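Clovodo Steward Handbook
Section 4: Setting up a march assembly point

This section applies to all stewards appointed for public marches and rallies organised under the Clovodo scheme. It should be read together with Section 3 (Notifying the authorities) and the route map issued for the event. The lead steward is responsible for seeing that each step is completed before participants are admitted.

4.1 Before arrival

1. Confirm that the written acknowledgement from the Zelivstead highways office has been received and that a copy is held by the lead steward.

2. Check the expected attendance against the table in Annex B. Where more than 683 people are expected, a second assembly point must be opened.

3. Collect tabards, radios and barrier tape from the Skodinden store. All items must be signed out. Radios are issued fully charged and should be left switched off until the briefing.

Note: Tabards from earlier events must not be worn. The colour is changed for each march.

4.2 Laying out the assembly point

4. Mark the entrance and the exit with tape. The two must be at least 8 metres apart.

5. Place the information table on the side of the square furthest from the road.

6. Set aside a quiet area for families, older participants and anyone using a wheelchair or walking frame. Seating in this area is reserved and may not be used by stewards.

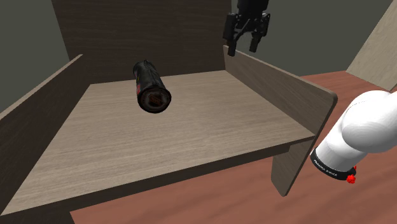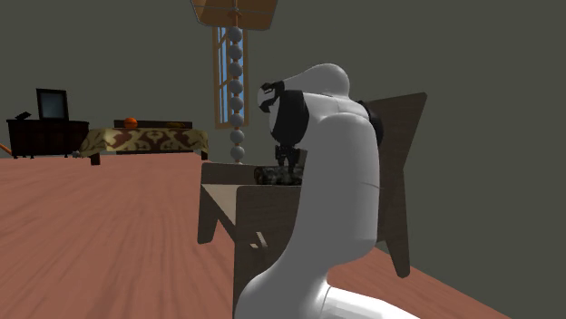
7. Keep a clear lane for emergency vehicles along the full length of the square. Banners, bicycles and pushchairs may not be left in the lane at any time.

Caution: Do not tie banners to lamp posts, railings or street signs. The organiser will be charged for any damage.

4.3 Admitting participants

8. Open the entrance one hour before the march is due to leave. Groups with large banners are to be directed to the rear of the column unless the route map says otherwise.

9. Hand each group leader a copy of the route card. The card gives the order of march, the rest points and the telephone number of the control desk.

10. Report attendance to the control desk every fifteen minutes. When the square holds 128 people for each steward on duty, close the entrance and wait for instructions.

Note: Stewards may ask participants to move but have no power to search or detain anyone. Requests should be made politely and repeated once. If a request is refused, inform the control desk.

4.4 Counter-demonstrations

11. If an opposing group gathers nearby, keep participants inside the taped area and do not enter into discussion across the barrier.

12. Tell the police liaison officer at once. Give the location, the approximate size of the group and the direction in which it is moving.

Caution: Stewards must not film or photograph opposing groups.

4.5 Moving off

13. Start the march only on the word of the lead steward. The first row must keep to walking pace, and gaps in the column should be closed gradually.

14. Leave two stewards at the assembly point until the last participants have joined. They then remove the tape, collect litter and follow the column to the Sasaki bridge, where equipment is handed in.

15. Complete Form 68 and return it with the radios. Any injury, complaint or change of route must be entered on the form, including matters settled on the spot.

The procedure for the closing rally is set out in Section 5.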